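# One fridge, thirty households

The food shelf in Bernau opened in July, in a room with white walls and a grey floor. Its organiser, who prefers to go unnamed, says the idea came from Addo, the tenants' group on Gurine.

"We had 800 euros and a list of 30 households," she says. "The fridge took most of the money."

They chose a glass door so that people could look before opening it. She still finds it left ajar most evenings.
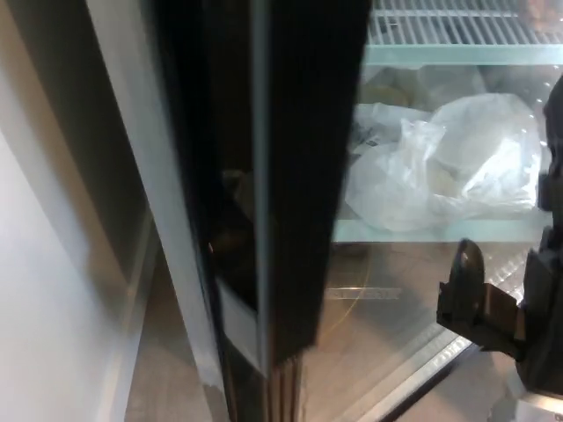 *The fridge with its glass door partly open.*

Bags are the other trouble. People bring food in whatever they have to hand, and it goes on the shelf as it is.

"A white bag tells you nothing," she says. "You have to pick it up and feel it. I'd like people to write on them — the date, at least."

Carrots are easier. They come in clear packs and go quickly, usually to the families with small children. She asks for them to be kept below the wire shelf, where it is easier to reach.

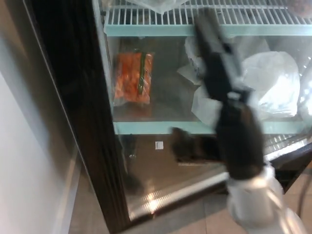

*Carrots in a clear bag, with white bags on the same level.*

She clears the shelves herself 4 times a week and wipes them with warm water and a little vinegar. Anything soft or leaking goes in the compost.

Would she want a second fridge? "Not yet. I'd like a box of labels and a pen on a string."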